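Keeping cardboard boxes for storage without filling the house
Reading time: 3 min
Print | E-mail

Most homes keep too many boxes and still can't find a good one when a parcel has to go out. Sort them once in May and again before the Christmas post.

Start with the corners. Press each one with your thumb. If it gives, the box goes in the recycling. Do the same with any box that smells musty, because the smell moves into whatever you store in it, and paper and wool are the worst for it. Food boxes from the greengrocer are best not kept at all.

Flatten what is left. Slit the tape along the bottom with a blunt table knife, which won't cut into the board. Stand the flat boxes upright behind a wardrobe, largest at the back, and stop when the gap is full.

Old labels come off more easily with a hairdryer on low. Warm one corner, lift it with a fingernail and pull slowly, keeping the label close to the board. If the top layer of brown paper starts to tear, stop and stick a plain label over the rest. Black out any old barcodes before posting.

For shelves, take the flaps off or fold them down inside, where they stiffen the sides. A box without flaps works as a drawer. Write the contents on the short end and not on the top, which you won't see once it is on the shelf.

Don't put boxes straight on a garage floor. Two battens underneath are enough to let the air through. Keep paperbacks to 20 a box, or the bottom will go when you lift it. Spare parts for computers and the like should stay in the bags they came in, laid flat, with nothing heavy on top.
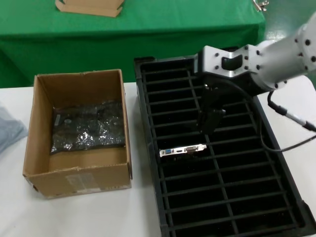 Nelli Kettunen writes that brown paper tape holds far better than the clear sort in a cold shed, and that she wets it with a sponge and leaves it for an hour before moving the box. Clear tape lifted within one winter for her, even on clean board.

If you use paper tape, run it a hand's width up each side. One strip along the join and one across each end will do for most things.

Shares: 205 | Comments: 20
Print | E-mail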